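Against the toolbox

My father-in-law gave us a toolbox when we bought the house, and it is a good toolbox. It's steel, it has a lift-out tray and it weighs 15 kilos when it's full. It has lived on the laundry floor next to the dryer for most of the time we have owned it. I am going to argue that almost nobody in an ordinary suburban house should have one, and that the tools most of us use would be better off lying flat in a drawer.

I should say what I mean by an ordinary house. I don't mean one where someone builds furniture on the weekend or restores motorbikes in the garage. I mean a place where the work is tightening the leg on the kitchen table, opening parcels, changing the battery cover on a toy, putting up a curtain bracket and taking it down again because it's crooked. That is what tools do at our place, and I suspect it is what they do at yours.

The trouble with a toolbox is depth

A toolbox is designed to be carried. Everything about it follows from that: the handle on top, the latches, the narrow base and the deep bottom compartment. If you go from job to job with your gear in the back of a ute, those are the right things to want. If the furthest your tools travel is from the laundry to the front verandah, you have given up a lot for a handle you don't need.

What you have given up is being able to see anything. The top tray holds whatever was put away last. The bottom holds the rest, in layers, with the heavy things at the base and a drift of wall plugs, picture hooks and flat-pack hex keys filling the gaps. To reach a particular screwdriver you lift out the tray, put it on the floor, and stir. I have stirred ours a great many times. I've cut a knuckle on a hacksaw blade doing it, and that was while looking for a tape measure.

People get around this by buying duplicates. When we finally emptied the box onto an old sheet in April, there was more than one of nearly everything, bought on different trips to the hardware shop because the first one couldn't be found. None of it was expensive. All of it was unnecessary, and it made the box heavier, so we were even less inclined to get to the bottom of it.

Flat, and one thing to a slot

The alternative is dull. You take a shallow drawer, preferably near where the small jobs happen, and you line it with a tray that has grooves in it. Each tool lies in a groove. You open the drawer and everything you own is in one layer, handles up, and you pick out the thing you want.

I favour white plastic for the tray. Wood looks better in a catalogue, and the felt-lined inserts look better still, but sawdust and grit get into felt and stay there. A moulded tray can be tipped out and rinsed under the laundry tap. The raised ribs stop a round handle from rolling when the drawer is pushed in hard, as drawers in a house with children always are. White also shows you what's in there. Dark tools in a dark box are half the reason nobody can find them.

For the same reason I have come around to orange handles. I used to think they were a bit much, something for people who work on roadsides. But an orange handle can be found in long grass, under a couch or on a cluttered bench, and it doesn't look like anything else in the house. The ones with a rubbery grid on the grip are also much kinder to a hand that only turns a screw now and then. Our utility knife is orange too, and it gets used more than anything else we have.

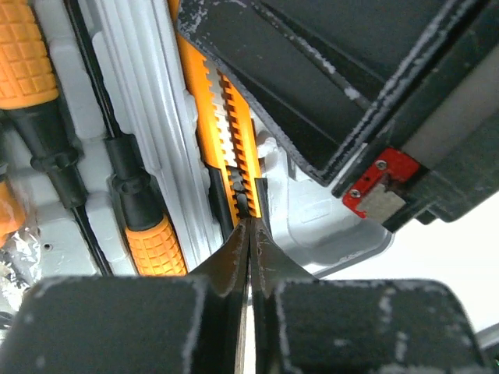
What it costs

Very little, compared with the toolbox. I had a look at what was being sold at the Clerkgate shops near us. A Karkau steel chest with four drawers and a lid was $285, empty. A grooved tray for a kitchen drawer was $15. Measure the drawer first, on the inside and at the back, where the runners sometimes steal a bit of width. Most kitchen drawers here suit a 600 cabinet and the inside measurement will be less than that. If the tray is slightly short, leave the gap at the back and put the tape measure in it.

You do have to give up a drawer, and this is where most households baulk. Ours held takeaway menus, dead pens and the instruction booklet for a Noonan sandwich press we no longer own. I would suggest that most kitchens have a drawer in similar condition and could spare it.

Objections I accept

Some tools don't go in a drawer. The drill doesn't, nor does the big shifter, the hammer or anything with a long blade. Ours are on a shelf in the shed, where I walk out and get them on the few occasions they're wanted. The steel toolbox is out there as well, holding paint gear. It is quite good at that.

Knives and small children are a fair point too. A utility knife should be put away with the blade in, every time, and if there are toddlers about then the drawer wants a catch or wants to be a high one. I would say the same of the kitchen knives, and a box on the laundry floor with two latches that don't close was never any safer.

And some people like a toolbox. They like the weight of it and the sound of the lid, and the feeling of walking towards a problem with the whole kit in one hand. I understand that. My father-in-law is one of them, and he has not been told where his present ended up.

But I notice that the small jobs get done now. The loose knob on the pantry had been loose since winter — long enough that we had all learned to pull the door by its edge — and it was fixed while the kettle boiled. The screwdriver was in the drawer beside it, and it went back in the same slot when I'd finished.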